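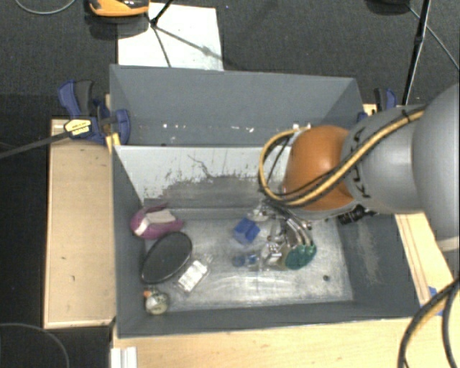
Bin on the Drudholm cell, arm in from the right, cable loop at the orange joint.

Re: [cell-upkeep] Cable loop and bin wear, Drudholm cell

Replying in line. Picture is at the top so you can see the cable run.

On the loop, Lina Akl wrote:
> We have the same arm on the Skuveck cell and the cable bundle keeps
> pulling tight when the wrist turns over the near corner of the bin.
> How much slack do you leave, and where do you tie it? Also, do you
> bolt the bin down? Ours creeps.

We tie the bundle once, on top of the gray link, and let it cross the orange joint and hang in one wide loop to the left. I used to put a second tie below the joint. The jacket wore through after 147 hours, so I took it off. To set the slack, jog the wrist to both ends of its travel by hand at 5 percent speed and stop if the cable lifts off the joint. Then go to the far corner of the bin and do it again. The loop should never hang lower than the gripper.

The bin is clamped, no bolts. There is a bar clamp on the upper left side and another past the far right corner. Check them at the start of each shift. After you retighten one, touch off the bin corners again. If any corner is off by more than 3 mm, redo the whole bin frame in Stelmakh, don't just shift the one point.

> Is floor wear a problem for picking?

Some. The floor has bright streaks down the middle, and the pale inner panel has lost its coating in a wide patch along the lower half. Clear items are the worst over the streaks. I dropped the exposure to 70 percent of the Drarkum default and the false picks on clear packages went down a lot. I have not tried repainting.

> What do you use for a test load?

Mixed items: a blue block, something dark and oval, a clear package with a label, a couple of small things. Leave one close to a wall so you find out early if the fitting under the link clears the side.

Still open on my end: chips of white on the far wall. I have not looked at those properly yet. If your bin has them too, please send a note to the list.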